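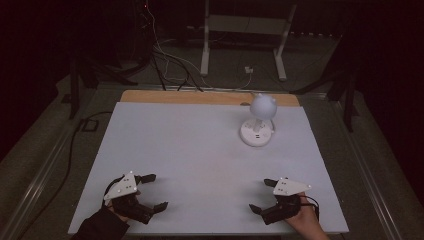
PONTHORPE, December - Lellon, the photography collective that has spent four years telling people to put the flash away, will open its first members' show at the Eberhard building this month. The exhibition is called "Low Light" and takes in 127 prints, all made indoors after dark with whatever household lighting was on hand. The entry rules banned studio strobes, softboxes and anything that needed its own wheeled case. A small white lamp with a round shade and a pair of cat ears would qualify, provided somebody switched it on.

Members sent in 2635 photographs, a figure that pleased everyone except the people who had to look at them. A good many showed kitchens. A surprising number showed the same refrigerator, door open, from a shared house in Ponthorpe, and one of these made the wall on merit. The 19 photographers selected range from a retired wedding professional to a student who entered by accident while trying to unsubscribe from the newsletter.

Prints are made by Trikwood on matte paper and hung without glass, so visitors are asked to admire them with their hands in their pockets. Gallery lighting has been kept dim in the spirit of the project. The stairs have been kept bright in the spirit of our insurance policy.

Admission is free. Doors open at 4 p.m., by which time in December it is dark enough to make the point. A catalog will be on sale at the desk, and signed copies are available, as are unsigned ones - the price is the same.

Press copies of selected prints can be requested from the Lellon office in Ponthorpe.

19 shares | 4 comments

© Lellon, Ponthorpe. All rights reserved. | Contact | Back to top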